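Home Threads Replies Photos About

Flora Dalgleish
November

I moved into a flat with a very small kitchen last winter and have spent most of this year sorting out where things go. A few people asked for notes. This is a thread of them, in no particular order.

The kitchen is 27 square feet of floor, most of it taken up by the door opening inwards. There's a sink, a cooker, a fridge under the counter and one run of worktop, 50 inches long. The worktop is the thing to protect. Everything else follows from that.

First thing I did was leave the boxes packed and only take out what I needed to cook that evening. I kept this up for a fortnight. Whatever was still boxed at the end went to the hall cupboard, and most of that has since gone to my sister or the Kostlow charity shop.

Things I never went back to the boxes for: fish kettle, fondue set, the good jug, a second colander, every cake tin except the round one.

Things I went back for the same night: tin opener, sieve, corkscrew.

Drawers next. I'd take a drawer over a cupboard every time. With a cupboard you kneel on the floor and move the front row to see the back row. With a drawer you pull it and look down.

The flat came with cupboards only. I bought a freestanding drawer unit from Rarent, the plain one in pine, and it goes beside the fridge. It took an evening to put together and I had one of the runners on upside down. If your drawer sticks halfway, check that before you ring them.

Shallow drawers beat deep ones for anything smaller than a saucepan. In a deep drawer the small things travel to the bottom and stay there. I found a packet of yeast in mine that had moved house with me twice.

On handles. Get a bar and not a knob. You can hook a bar with a couple of fingers when your hands are floury, and you can hang a tea towel on it. Knobs come loose. Mine in the last place had to be tightened every month or so and one came off in my hand with the dinner on.

Mugs. If you have no shelf for them, a wooden mug tree takes up very little worktop for what it holds. Choose one with a heavy base. Load it evenly from side to side or it leans. I keep mine by the kettle and the spare mugs live in the hall cupboard with the Christmas things.

Dish rack. I went without for months, drying everything on a towel, and it was a false economy. The towel took up more room than the rack does and was never dry itself. Plates upright, cutlery in a pot, empty it before bed.

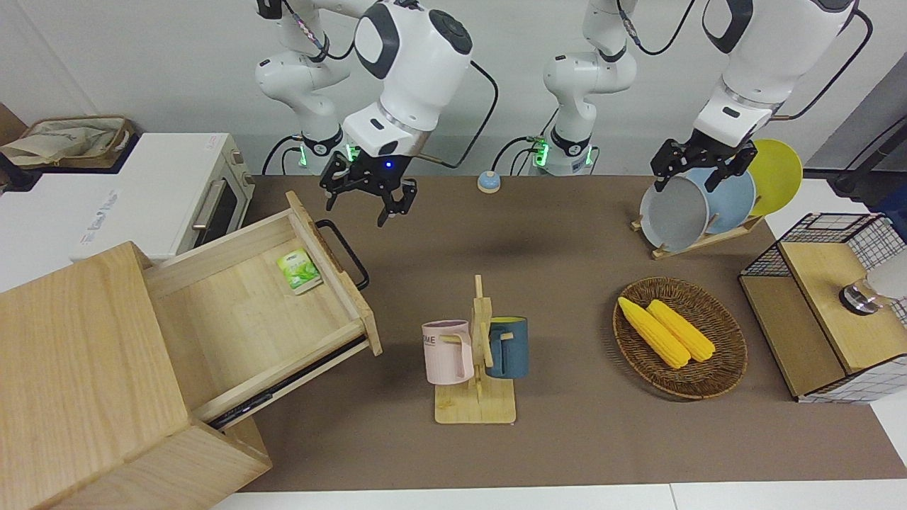
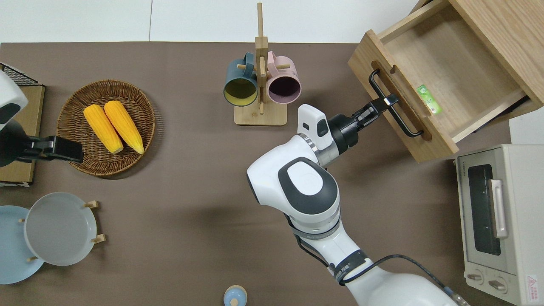
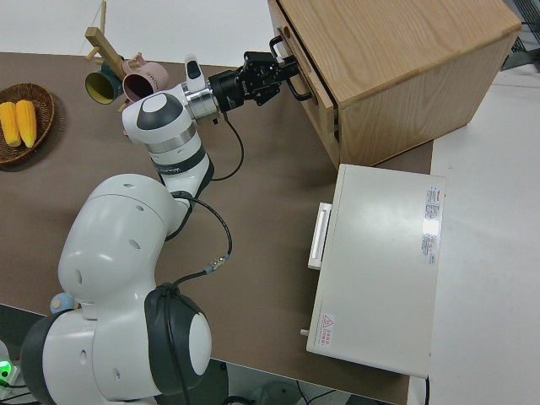
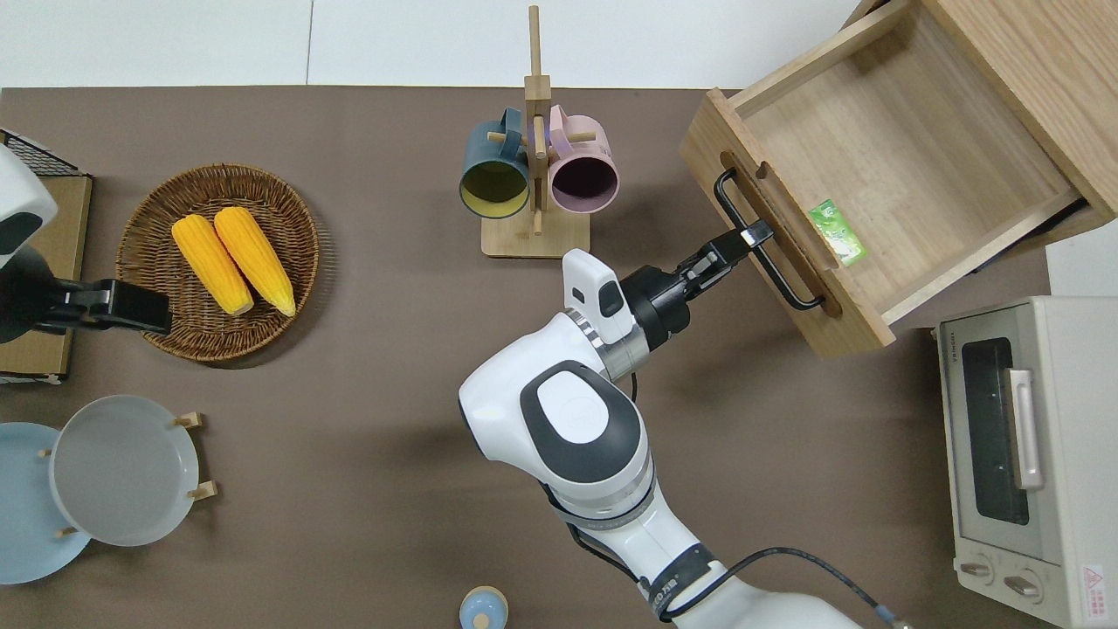 Someone asked about food storage. I use square tubs with flat lids. Round ones waste the corners. I label the lid and the side, in pencil on masking tape, and write what it is and the month. You'd think you would recognise your own frozen soup. I have defrosted stewed apple for a main course.

Dry goods are in jars if I use them weekly and in their own bags with a clip if I don't. I tried decanting everything and it meant keeping the half bag that wouldn't fit in the jar as well, so there were two lots of lentils to find room for.

Spices. These were in a rack on the wall over the cooker when I moved in, which looks nice and is the worst place for them. Steam gets in and they go hard. They're now in the top drawer, lying down, labels up, alphabetical from the left. Cumin gets put back in the wrong place more than anything else.

The bit of wall between the worktop and the window is tiled, so I couldn't screw into it (the lease says no and I'd like my deposit back). I used a tension rail across the window recess instead. It holds the ladle, the slice, the scissors and the measuring cups. It has come down once, and that was me leaning on it.

The lettings people, Enache, did agree to a hook on the back of the door. Ask. I wrote a short email with a photo of the hook I wanted and had an answer by teatime. The door now has the apron and the shopping bags.

Under the sink: I keep a washing-up bowl with the cleaning stuff in it, so that the whole lot lifts out when the pipe needs looking at. The pipe has needed looking at. The trap was put in by Fistum, according to the sticker on it, and the washer had gone. It was a cheap part and a wet morning.

Bin. Smaller than you think, emptied more often. I had a tall one and by the time it was full it was unpleasant. Food waste goes in a caddy with a lid on the windowsill, out every night in summer.

Pans. I'm down to a frying pan, two saucepans that nest, and a casserole that lives in the oven. You do have to remember it's in the oven. I tie a bit of string on the oven door when it's in there and have never yet set fire to the string.

What hasn't worked: the over-sink chopping board (slid about), magnetic knife strip (lease again, and the stick-on one fell off), and a trolley on wheels. The trolley was meant to tuck in by the door. In practice I moved it every time I wanted to get in or out, then put things on it, then couldn't move it. It's in the bedroom now with plants on.

What I'd still like: somewhere for baking trays that isn't leaning them against the fridge. I've seen wire dividers that go inside a cupboard so they stand on edge. If anyone has fitted these without screws, let me know how they hold up.

Reply to a couple of messages: yes, the worktop really is kept clear apart from kettle, mugs and rack. The toaster goes away after breakfast. It was annoying for a week and after that I stopped noticing I was doing it.

And yes, the drawer unit wobbles slightly on the old lino. Folded card under the back left foot. I'll replace the card with something better at some point.

I'm going to do the hall cupboard next and will add it to this thread when there's something worth adding.

Contact | © Flora Dalgleish | Back to top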